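Grarimeo
Home | Menus | Hours | Reservations | Group Dining | FAQ | Contact

Dining Reservations - Frequently Asked Questions

These answers apply to all three Grarimeo restaurants: Stokavden, Dankwa and Zandar. Where a rule differs between them, the answer says so.

How far ahead can I book?

Tables open 31 days before the date of the meal, at 7:00 a.m. local time. All three restaurants open their books at the same moment. Dates beyond that window do not appear in the calendar, and the phone desk cannot see them either.

If you are staying several nights, each date opens separately. There is no option to book a full trip on the first day of the window.

Do I need a reservation?

Stokavden takes reservations for dinner and seats walk-ins for lunch. Dankwa takes reservations for both meals. Zandar is counter service until 4:00 p.m. and table service after that; the counter does not take reservations.

Walk-in dinner tables are released when a booked party cancels or fails to arrive. Give your name and cell number at the host stand. You will get a text when a table is ready and should check in within 10 minutes of the text.

How long is a reservation held?

A table is held for 15 minutes past the booked time. After that it goes to the walk-in list. If you are running late, use the "Running late" button in your confirmation email. It extends the hold once, by 15 minutes, and only if the next booking on that table allows it. The page will tell you right away whether the extension went through.

Can I check in early?

Yes. Check-in opens 20 minutes before the booked time. You may be seated early if a table of the right size is clear, but the system does not move bookings forward on its own. Parties arriving earlier than that can wait at the bar at Dankwa or on the porch at Stokavden. Zandar has no waiting area.

Does everyone have to be present?

At least half of the party must be present before the host will seat you. For groups of seven or more the full party must be present.

What is the cancellation rule?

Cancel by 9:00 p.m. the day before and no fee applies. Later cancellations and no-shows are charged $3 per person at Stokavden and Zandar. Dankwa's tasting menu is prepaid, so the rule there is different: the full amount is returned up to the same cutoff, and nothing is returned after it.

Reducing your party size counts as a partial cancellation. If you booked six and arrive as four, the fee applies to the two missing seats.

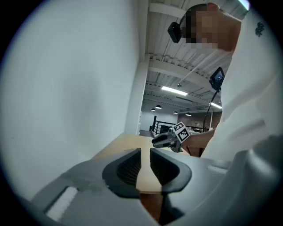 Fees are charged to the card on file the morning after the booked date. The charge shows on your statement as GRARIMEO DINING, regardless of which restaurant was booked. Refunds for Dankwa go back to the original card and usually post within five business days. If that card has been closed, call the phone desk before canceling.

How do I change the time or the party size?

Open the link in your confirmation email and choose "Modify." The system searches for the new time first and releases the old one only when the new one is confirmed - so you will not lose your table by looking. Moving a booking from one restaurant to another is handled as a cancellation plus a new booking.

What is the largest party I can book online?

Eight. Parties of nine or more go through Group Dining. The back room at Stokavden seats 70 and the whole of Zandar can be reserved for up to 111 guests. Dankwa does not take groups larger than 12.

Group bookings use a set menu. The count must be final one week ahead.

Do you handle food allergies?

Enter allergies in the notes field when you book. The note prints on the kitchen ticket. Tell your server as well, as notes typed by one guest do not always cover the whole party.

All fried items at Stokavden share the same oil, including the chicken, the catfish and the green tomatoes. None of them can be treated as gluten free. Zandar has a separate fryer for potatoes. Dankwa can adjust the tasting menu for shellfish, tree nuts and dairy with one day of notice. It cannot be adjusted for onion or garlic.

Is there a children's menu?

Stokavden and Zandar have one, for ages nine and under. Dankwa does not. Children are welcome at Dankwa but each seat is charged at the full tasting price. High chairs and boosters are available at all three. A child in a high chair counts toward the party size; an infant in arms does not.

Is there a dress code?

Dankwa asks for closed shoes and no swimwear. The other two have no dress code beyond shirts and shoes.

Can I bring a cake?

Yes, if it is from a bakery and still in its box. There is a plating charge of $3 per guest - waived if the party also orders dessert. Candles are allowed indoors. Sparklers are not.

Can I bring my own wine?

At Dankwa only, up to two bottles per table, 750 ml each. Corkage is listed on the current wine menu. Bottles already on our list cannot be brought in.

Is gratuity included?

A service charge of 18 percent is added to parties of seven or more and to all group bookings. It is not added to smaller parties. Dankwa's prepaid price does not include gratuity.

Where do I park?

The shared lot is behind Zandar, with the entrance on the north side. Parking is free for four hours with a stamped ticket. Tickets can be stamped at any host stand. Valet is offered at Dankwa after 5:00 p.m.

Which days are you closed?

Dankwa is closed on Tuesday. Stokavden and Zandar are open daily. In August, Zandar's table service starts an hour later.

I did not get a confirmation email. Is my table booked?

Check your spam folder, then use "Find my reservation" with the phone number you entered. If the booking appears there, it is valid with or without the email. If it does not appear, the card step was probably not completed and the table was released after five minutes. In that case you will need to book again.

Can I transfer a reservation to someone else?

The name can be changed once, from the "Modify" page. The card on file stays with the booking unless the new guest enters a different one. Prepaid Dankwa bookings can be transferred the same way, but we do not handle payment between guests.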